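**Notes for session 4: reference checks** (Zuzanna Krajewska, Jan 19, 2025)

Last time we did structured interviews, and most of you now own a scoring sheet you'll use twice. Reference checks are cheaper and even less loved.

### What a reference is for

A reference call tests claims you already have. If you ring up with no claims to test, you'll get ten minutes on how pleasant the person was at lunch. Write down two or three things the candidate told you, then ask about those.

- Weak: "Was she a good manager?"
- Better: "She told me she took over the Ponance account mid-year. What state was it in?"

### The Sidbridge file

Sidbridge hired 162 people in one year and checked references on all of them, after the offer letter went out. The form had 17 questions. Question nine asked whether the candidate was "a self-starter," and every single referee said yes. Draw your own conclusions about question nine.

Compare Lodhi, where the hiring manager makes the call - not HR, not the agency - and asks four questions. Read both forms before the break.

### For next session

1. Cut the Sidbridge form down to five questions.
2. Call a classmate and try them out. The classmate should be vague on purpose, as referees are.
3. Bring your notes, however ugly.
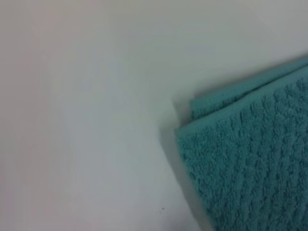 Keep the calls under 15 minutes, and ask the silent question last: "Who else should I talk to?" Then stop talking and let them fill the gap.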